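Section 4. Filling, first run and cleaning (Grulent countertop water filter)

Read section 3 first if the filter is not on the tap yet. Nothing below works without the tap adapter tight.

4.1 Before you start

You need: the filter body, one cartridge, the gray hose, the adapter ring, a dish towel. Scissors for the cartridge wrap. No tools. Do not use a wrench on the adapter, hand tight only, cracked adapters are not covered.

Clear a space next to the sink. Hose is short. If the counter is full, move the small stuff and leave the heavy appliances where they are, as long as no cord runs under the filter.

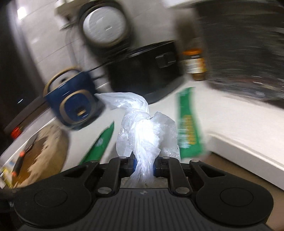

1. Wash hands.
2. Cut the wrap on the cartridge. Keep the sticker, it has the batch code.
3. Pull both end caps off. Both. The bottom one is clear and easy to miss.
4. Check the rubber ring sits flat in its groove. Wet it with a finger of tap water. No oil, no soap.
5. Drop the cartridge in, arrow up.
6. Screw the lid on until the two marks line up. Stop there.

CAUTION: Cold water only. Hot water ruins the cartridge in one go and there is no way to tell by looking.

4.2 First run

1. Lever to FILTER. Open the cold tap slowly, about a third.
2. Expect spitting and gray water. Carbon dust, harmless, do not drink it.
3. Run for 4 minutes. Pour it on plants or down the drain.
4. Close the tap. Wait for the dripping to stop.
5. Open again, look for leaks at the lid and at the adapter.
6. Leak at the lid: lever to OFF, unscrew, reseat the ring, try agian.
7. Leak at the adapter: wrong ring. The set has two, see 3.2.

Press and hold RESET until the light blinks green. This starts the counter. If you skip it the light will go red at the wrong time, usually much too early.

Note: packaging. The wrap and caps go in household trash unless your town takes soft plastic. The outer box recycles. Keep bags away from small kids.
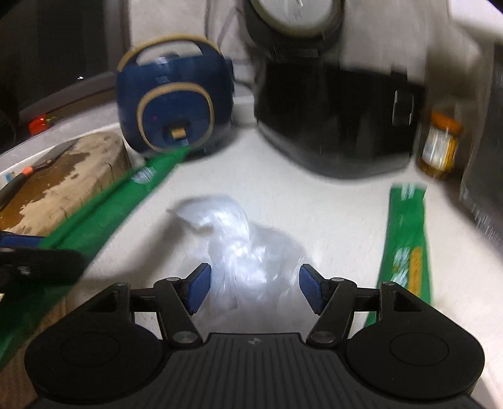
Anel Steyn wrote in about step 3 of the first run: "Four minutes was not enough at my place, old building, low pressure. I ran it again the same way and then it came out clear. Could the manual say so?"

Saying so. Low pressure, or water still gray: repeat step 3 once. Still gray after the second time, stop and take the cartridge out, check the bottom cap is really off. It's the cap nearly every time.

4.3 Daily use

Let the water run a few seconds before filling a glass, longer in the morning. Filter for drinking and cooking. For dishes turn the lever to TAP, saves the cartridge.

Cartridge life is 2000 liters or 21 weeks, whichever comes first. Hard water shortens it. Light goes amber when it is getting close, red when it is done. Order at amber. Only cartridges marked Jedis or Binier fit this body, the Sjögren ones look the same but the thread is different and they will jam.

If you go away for more than 4 days: lever to OFF, close the tap. When back, run for 4 minutes before drinking.

Do not let the filter freeze. Summer cabins: take the cartridge out in September and store the body dry, lid off.
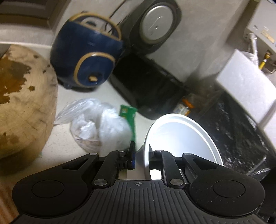

4.4 Cleaning

Once a week, outside only. Damp cloth, drop of dish soap, wipe dry. No scouring pads, no bleach, no dishwasher for any part.

Inside, at each cartridge change:

1. Tap closed, lever to OFF.
2. Hold a towel under the body, it will be full.
3. Unscrew lid, lift the old cartridge out, tip the water.
4. Rinse the body with cold water. Soft brush for the corners.
5. White scale: one part vinegar, one part water, leave half an hour, rinse three times.
6. Replace the rubber ring if it is flat or nicked. Spare is taped inside the box lid.
7. New cartridge, then all of 4.2 from the top, incl. the reset.

4.5 Light codes

Green blink: counter reset OK.
Amber: order a cartridge.
Red: change it now.
Red, fast blink: battery. Coin cell, under the small cover on the back, plus side out.
Code 61 on the display models: sensor wet. Dry the contacts with a cloth, leave the cover off overnight.

Code 61 still there in the morning, write to Murray Brunton at the service desk, with the batch code. Desk closes at noon on Friday.

Section 5 covers moving the filter to a diffrent tap.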